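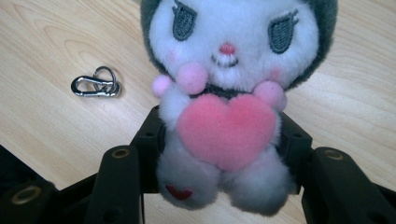
I have reached the age where people stop giving me soft toys, so I have started buying them for myself. It was meant to be one. I was in Distholm in June to get a watch strap mended, and the watch place had shut for lunch, and next door there was a gift shop with a bin of small plush creatures by the till. Forty minutes later I had a grey hood, a pink heart and a receipt.

I don't know what it is, species-wise. The face is white and the hood is dark grey and a bit fuzzy, like the sort of jumper that leaves itself on your sofa. It has a pink nose. It might be a bear, or a seal that has been out in the cold. The woman at the till called it "one of the sleepy ones", and I suppose that covers it. The eyes are stitched nearly shut, with a few lashes at the corners, and there's a tiny smile under the nose that I find either peaceful or smug depending on how my morning has gone.

Then there are the pom-poms. Three of them, pink, under the chin where the hood meets the body. I spent some time wondering what they were for. A scarf? Fruit? A very festive ruff? I have decided they are buttons that got ideas.

The heart is the main event. It takes up most of the front, and the two little arms go round the sides of it as though someone might try to take it back. I am not a heart person. I once returned a mug. But it has that velvety coating you used to get on the inside of jewellery boxes, and I have a weakness for anything I can rub with my thumb while I'm on hold. I have been on hold a lot this month (the boiler, then the people who insure the boiler).

My favourite part is one I didn't notice until I got home. There's a small red heart sewn on one foot and nothing at all on the other. I have thought about this more than I've thought about my pension. Either somebody decided that one was enough, or the machine ran out of red thread and the whole batch went out anyway. I like both versions.

So now it needs somewhere to live, and this is where it gets silly. The flat in Giststead has 30 centimetres of spare shelf, and I know that because I measured it for a toaster I then didn't buy. The shelf already holds the radio, a plant I've been calling Skamell after the garden centre it came from, and the dish for keys and foreign coins. I tried the toy next to the plant and it looked as if it was waiting for a bus. I tried it on the radio and it slid off during the news. For two days it sat on the table, in the way of everything, and I moved it at mealtimes like a cat that had gone to sleep on the placemats.

It has ended up on the windowsill in the bedroom, leaning on the only hardback I own, a 642-page history of canals that I was given and have been using as a wedge ever since. It's the most use the canals have had in years. The sun comes round there after four, so I expect the pinks will fade, and I've been turning it to face the room in the afternoons. Yes, I know how that sounds.

A few practical notes for anyone tempted, as I did look for this sort of thing online and found mostly shops. The label says surface wash only, which I take to mean a damp cloth and an apology. The velvety heart picks up fluff as if paid to. A strip of sticky tape gets most of it off, but press lightly. The pom-poms I wouldn't tug at, and I certainly wouldn't hand it to a small child without asking their parents first, who will say no.

Lim, the stationery place on the corner, has started stocking something similar with a star in place of the heart. I've been in twice. I needed envelopes.

The watch strap is still broken, by the way.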